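Sleep and snacking in first-year students: my project report
Modosden College, 7 July 2025

I picked sleep for my project because I'm terrible at it! I wanted to know if eating late in the evening has anything to do with how well people on my course sleep, and whether a warm, heavy bed makes any difference (my gran swears by one). I asked people in the Trumden and Fitzsimmons halls to keep a diary for 9 nights, with bedtime, last thing eaten and a score out of 100 for how rested they felt in the morning.
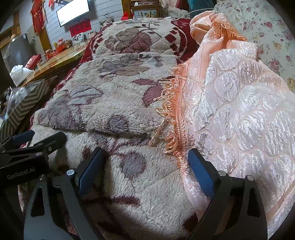
Fig. 1. Thick, shaggy bedding with pink satin fabric.

Bedding was harder to write up than I expected. People used "heavy" to mean all sorts, and one diary just had "the usual" every night, so I ended up sorting the answers into light and thick and leaving it at that. The thick group scored a bit higher for feeling rested, but they also went to bed earlier, so I can't really say which one did it. Next time I'd ask for room temperature as well.

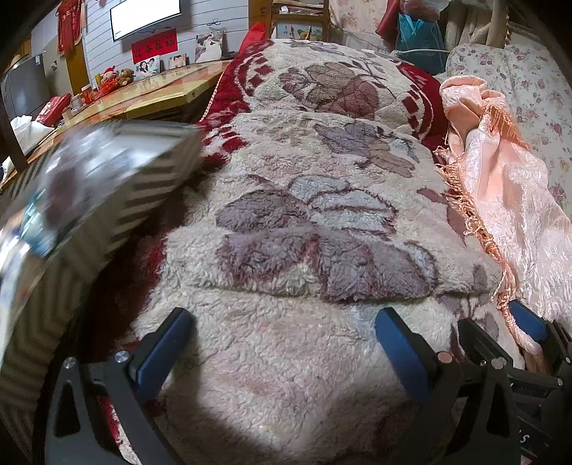 Eino Nurmi read my first draft and said the scores were shaky anyway, as a person who wakes up cheerful will give a high number after any sort of night. Fair point, and I've added it to the limits section.

Now the food part (my favourite). I split the diaries by whether the last snack was more or less than 60 minutes before bed. Crisps and biscuits came up constantly, nuts and dried fruit much less, and toast was everywhere in exam week.

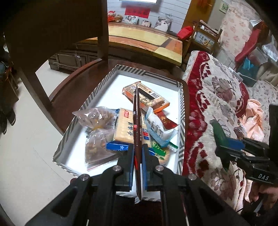 The late snackers had lower scores on most nights, though 5 of the diaries had gaps and I had to drop those nights from the averages. I also forgot to ask about coffee, which was silly of me, and Everett Obi spotted it straight away in the group talk. I've put a coffee question on the new diary sheet, and the blank copy is in the appendix with the consent form.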